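Speaker notes: Moving a small office without losing a week
Malachy Keogh
Oct 28, 2025

Slide 1. Who I am

Say good morning. Check that the people at the back can hear.

I ran the move for Heffernan last year and I have worked on two smaller ones since then. I am not a mover. My job is operations, which in most offices means the move lands on you because you know where the keys are. This talk is for people in that position. If you have a facilities department, you will know most of it already.

Twenty minutes, then questions. I don't mind being stopped along the way.

Slide 2. The numbers

Heffernan had 173 crates on the signed estimate. We moved 234. The difference came almost entirely from shared space: the kitchen, the meeting rooms, the supply closet, the shelf by the printer. People count their own desks pretty well. They forget the rooms they all use.

Pause here. Ask who has a meeting room with things in it that no one in the office would claim. Wait for hands.

The mover charged by the crate past the estimate, so the undercount went straight onto the bill. It also meant a second truck run at the end of the day, when the freight elevator at the new building was booked by another tenant.

What I do now is walk the shared rooms first, before anyone's desk, with a clipboard and a roll of stickers. Open every cupboard. Write down what is on the tables as well as what is in the cabinets.

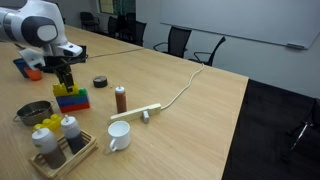

Siteo wrote back after I sent the outline around and said the walk should be done twice, two weeks apart, because shared rooms fill up again as soon as people start clearing their desks into them. I think that is right and I have added it to the handout. The second walk takes half the time of the first.

Slide 3. Sorting before packing

Four colors of sticker. Green goes to the new office. Yellow goes to storage. Red gets thrown out or donated. Blue means somebody has to decide.

Blue is the one that causes trouble. At Heffernan we let blue stickers stay up until the last week and we ended up packing all of it. Put a date on the blue ones. Two weeks before the move, anything still blue turns red. Send one email about this when you start and one three days before the date. Do not send more than that, people stop reading them.

Do the kitchen as its own job. Open food does not go on the truck. Most movers have a rule about it and yours will be on the second or third page of the contract. Condiments, oil, anything in a bottle that can leak gets used up, taken home or thrown out. Mugs get wrapped like glasses. If you have more mugs than people, this is the time to deal with it.

Skip the dish pack story if running behind.

Slide 4. Tables and large furniture

Measure the biggest table and then measure the elevator. Do it in that order and write both down in the same place. Long conference tables usually come apart into sections, but the hardware underneath is often not the same from one section to the next, and the legs may only fit one way. Take the table apart once, a week early, if you can spare the room. Bag the bolts and tape the bag to the underside of the section it came from. Label the ends A and B on masking tape.

At the Kenine office the table was assembled in the room when the building was new, and it took two people most of a morning to work out how the center brackets came off.

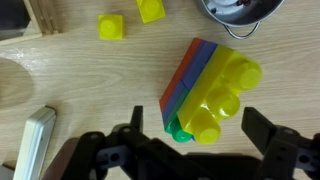

Should you pay the movers to take tables apart? If the table cost more than the hourly rate for two people for half a day, pay them, and get it in writing that they will also put it back together.

Slide 5. Power and cables

This is the slide people photograph, so leave it up.

Every power strip gets emptied, coiled and checked before it goes in a crate. Look at the plug and look at the cord where it enters the strip. If it is cracked or discolored, throw it out. Don't let strips get packed with things still plugged in, which sounds obvious and happened to us on a whole row of desks.

One crate for all the power strips and extension cords in the building. Mark it on four sides. It goes on the truck last and comes off first. Without it you will have a room full of monitors and nothing to plug them into.

Count the outlets in the new space yourself. The floor plan we were given showed outlets on a wall that turned out to have been moved during a renovation.
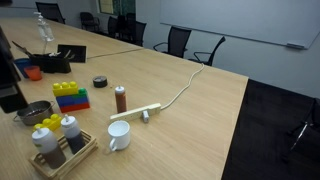 Slide 6. The last day

Stop packing at noon. Use the afternoon for cleaning, final photos for the landlord, and the things that don't belong to any crate: whiteboard markers, remote controls, spare keys, the batteries drawer.

Whiteboards need to be wiped and photographed first if there is anything on them. Ask the room's regular users, don't decide for them. Check whether the boards are yours. At Hasa they belonged to the building and came close to going on the truck.

Our deposit was held up over one missing access card. The replacement fee was small but the paperwork ran into November. Collect cards at the door as people leave, against a printed list.

Keep one table clear of the packing and use it as the spot for leftovers. Anything found after noon goes there and gets a sticker before anyone leaves.

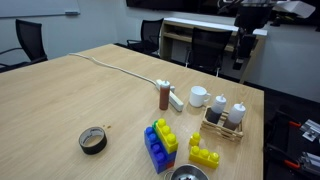 At four o'clock one person goes through what has collected and packs it into a single crate marked LAST. That crate rides in your own car. Don't try to sort it that evening. Open it on the first morning in the new office, with people around who can say what they need.

Slide 7. The first week

Set up the kitchen before the meeting rooms. People can hold a meeting standing up, but they get short with each other without coffee.

Leave 600 dollars in the budget unassigned. Ours went on door stops, a longer hose for the dishwasher, hooks and two lamps.

Unpack shared rooms with the list from the first walk in your hand. If something is on the list and hasn't turned up by the end of the week, ask the mover then. Most claim periods are short, so read yours before the move.

Slide 8. Handout and questions

The handout has the walk sheet, the sticker email and the cable checklist. Paper copies are by the door in Room 1024.

If no one asks anything, start with the one about moving plants.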